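4. The Breakfast Table Tasks

We chose breakfast because everyone who visited the lab at Lokthorpe already had an opinion on it. People who would never volunteer a view on trajectory planning will tell you quite firmly how bread ought to be handled, and over the months that turned into a surprisingly useful source of task ideas. The table carries a toaster, a plate, a bin with an apple in it, some toy bread and fruit, and one arm has to manage all of it from a spoken or typed request such as "put the roll on the pink plate."

The items are light and forgiving, and we are glad of that, but we would gently warn the reader against thinking them easy. A roll lying at a slant offers the fingers a different width depending on the side from which they come, and a banana has no straight edge anywhere to line up with (Figure 1). The chrome top of the toaster caused us more grief than any of the food, as it reflects whatever is near it and the depth estimate suffers for it.

Figure 1. The arm above the striped roll, with the toaster, plate, bin and remaining items on the table.
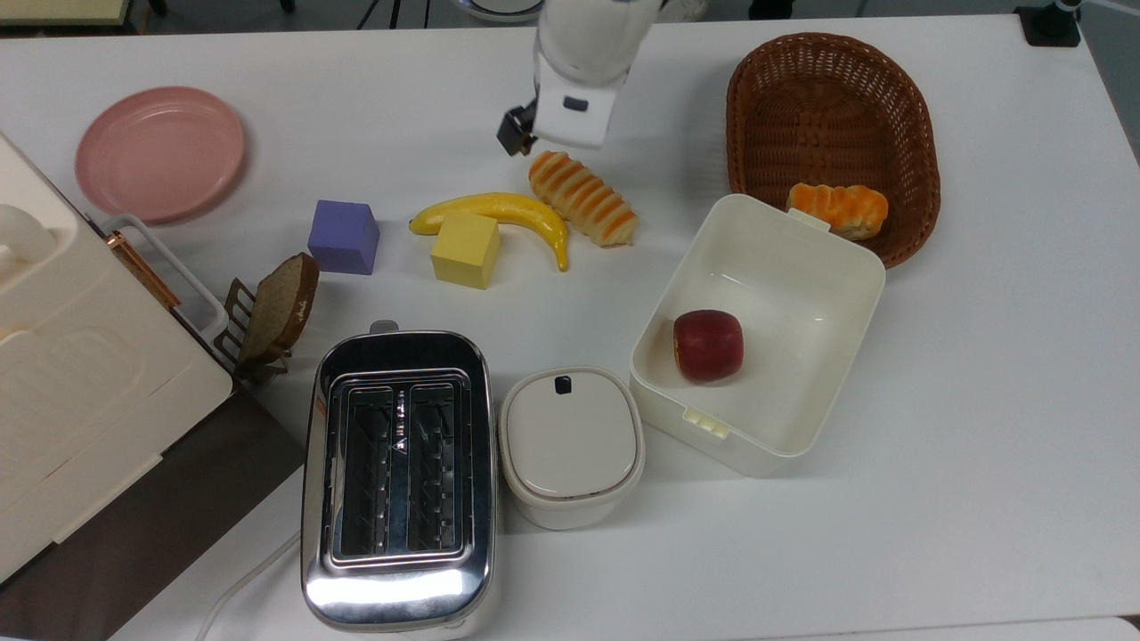
4.1 Protocol and Scoring

Each request was given 97 times with the Prilulora policy and 97 times with the older Pridura baseline, with the items laid out afresh between attempts. Siebe Prins did the laying out and Griet Van Acker did the scoring, and neither was told which policy was running. An attempt was stopped after 3 minutes, or sooner if the arm pushed anything off the table. We gave no partial credit. We did go back and forth over this, and the reader who would prefer a gentler scale will find the full logs with the Vītola release in June.

We also kept a plain written note for every failed attempt, a habit we would warmly recommend to other groups - the notes taught us a good deal more than the scores did. Most failures began in the last 2 centimeters before contact. The arm would travel to the right neighborhood perfectly well, and then close a little too early, or come down at a slight angle and nudge the item along the tabletop ahead of it.

Flat slices deserve a paragraph to themselves. A slice lying on the table gives the fingers very little height to work with, so they have to come down nearly to the surface and close there, and when another item lies right alongside, the room for error shrinks further still.

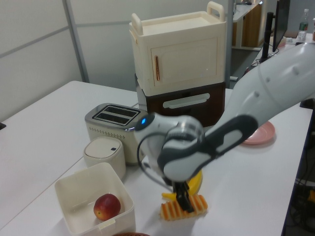

We tried slowing the final approach by 20 percent, and this helped with slices while making hardly any difference for the round items, where the trouble was usually in choosing the grasp and seldom in carrying it out.

So, can a machine set out breakfast yet? Our own feeling, for what it is worth, is that picking up and putting down single items is coming along nicely, and that a patient household might already put up with it. Anything that depends on a fit, such as lowering a slice into a slot, is another matter, and there both policies did poorly enough that we report those attempts separately in Section 5. We should also say that real bread sheds crumbs, bends, and tears, and that none of our bread does any of these things. Work with real loaves has begun, and the vacuum cleaner is now kept beside the table.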